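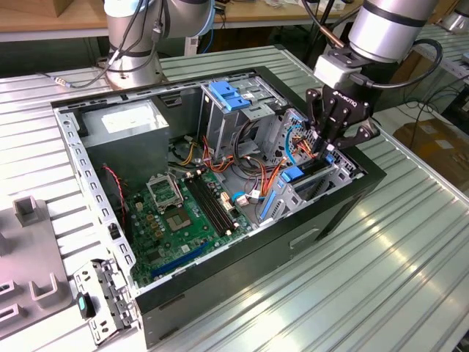
The right-hand gripper at work beside a drive bay in the open computer case.

Teaching by Hand at Lova: A Talk With the Lead Operator

01/10/2022
By the Tradau staff

The lead operator at Lova spends most of the working day taking computers apart without touching them. The small lab rents two rooms from Zesteck, a recycling company that handles old office equipment, and its project is to teach robot arms to do the first stages of that work. The arms learn from recordings. Someone has to make the recordings, and for the past year that has mostly been the operator, who came to the job from a repair counter and asked that we leave names out.

"I knew the computers and I didn't know the robots," the operator told us. "They said that was the better way around."

There are two ways to show a task. In the first, the operator takes hold of the arm, which has been set to move freely, and guides it through the job. In the second, the operator sits at a desk with a pair of hand controllers and the arms follow. Lova started with the first method and still uses it for short motions such as pressing a latch or lifting a panel.

"Guiding by hand is quick to learn, but you get tired, and your own arm is always in the way of the camera," the operator said. "With two arms it's worse. You run out of hands."

Remote control took longer to pick up. The operator guesses it was March before the recordings were any good. The trouble was in the wrists. A person reaching into a computer case turns the hand without thinking about it, and an arm asked to do the same thing may swing its elbow into the side of the case.

"You learn to come in from above and go straight down. Then you do the small turning once you're inside. If I come in at a slant, I usually have to back out and start over."

Cables are the hardest part. Metal parts stay where they are put, but a power cable can shift every time something brushes against it, and no two cases have them lying the same way. The thin data cables that run to the drives are a particular nuisance, as the plug is small and the fingers cover it up just when the operator wants to see it.

"I can't feel anything through the controllers," the operator said. "At the repair counter I did that kind of thing by feel. Now I watch the cable. If it bends when I pull, I've got the cable and not the plug, and I let go."

So far the lab has 3182 recordings that it considers usable. Another 423 were set aside, most of them for pauses that ran too long or for grips that had to be taken twice. The operator would like some of those back. A second try at a grip is a useful thing for a robot to see, in the operator's view, and the lab has begun to label such cases separately. There was some argument over this, and it isn't settled.

A full session covers 38 recordings. The operator used to do more, but the quality dropped toward the end of the day, and it showed when the software was trained. Each one is short. Between them the case has to be put back the way it was, or changed a little on purpose – turned on the table, say, or with the cables pushed to the other side.

"Resetting is half the job. I'd say it's the boring half, but I've gotten fast at it."

The training software, which the lab calls Mathias, takes in the camera views and the arm positions together. It was first tested on drive latches. Out of 43 attempts on cases it had not been trained on, it opened the latch in most, and the failures were nearly all on cases with a style of latch that was missing from the recordings. The operator went back and recorded more of those.

Watching the arms run by themselves was strange at first. "It moves like me," the operator said. "I have a habit of stopping just above the part before I go for it. It does that too. I asked if we could train it out and they said I'd have to stop doing it first."

We asked whether the work could be done by someone with no repair background. The operator thought so, for the simple steps. For the rest it helps to know which parts come out easily and which ones have a hidden screw, since a robot that has been shown someone pulling on a screwed-down drive will pull on it as well.

Zesteck expects to try the system on its own sorting floor later on, with a person standing by. No start date has been set. In the meantime the operator is working through a list of older cases, including several with bent panels that don't slide the way they should.

"Those I still guide by hand," the operator said. "You need to jiggle them."

Contact Tradau | Copyright 2022 Tradau. All rights reserved. | Back to top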